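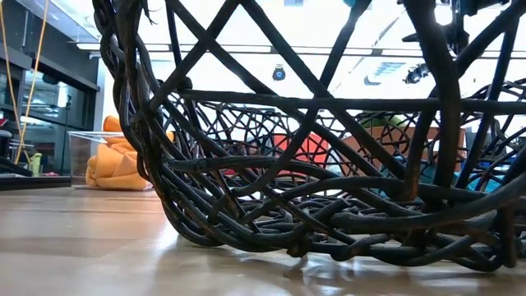
Speaker notes: a handball club for Trokthorpe

Home | Talks | Clubs | Contact

2 min read

Slide 1. Say hello, then straight in. Trokthorpe had 959 homes on the estate and not one sports team. We started with 2 balls and a parking lot!

Slide 2. Why handball? Kids already throw things — it's quick to learn, and girls and boys can train together. Tell the story of the first session, when the rain came sideways and they still wouldn't go home.

Slide 3. The Odovis years. They lent us their hall every September and we learned to share it with the judo crowd. (Pause for the noise clip.)

Slide 4. We now have more than 81 players. Several of the older ones coach the under-tens, and I love watching that. Mention the away trip to Gauthier, lost badly, sang all the way back.

Slide 5. What we'd still like: a proper floor, later buses, a second team for the Loto cup.

Questions. Leave the fixture list on screen.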